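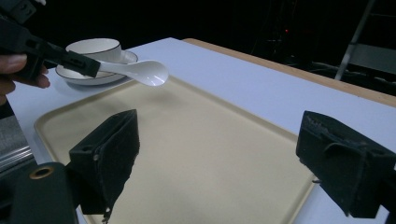 A ceramic spoon is a short spoon of glazed stoneware or porcelain, used mainly for soup and rice dishes. Most have a deep oval bowl and a thick handle.

Manufacture

Spoons are slip-cast or pressed in two-part molds, then dried, trimmed and glazed. Firing shrinks the clay by 13 percent at the Villska works, so molds are cut oversize. Because glaze fuses to any surface it touches, each spoon is fired on pins — these leave small bare marks under the bowl.
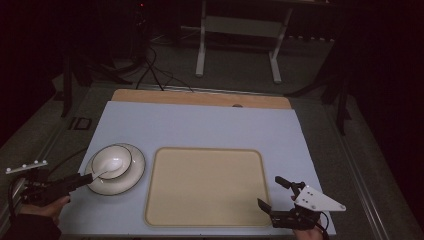

White spoon in a bowl with a dark line at the lip, on a matching plate.

Lined ware

Banded sets carry a thin painted line at the rim. Blandine Huet divides the Stinach patterns into two groups, overglaze and underglaze. Overglaze lines wear faster in dishwashers.
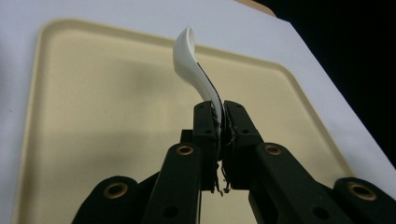
See also

Bone china
Slip casting
Tableware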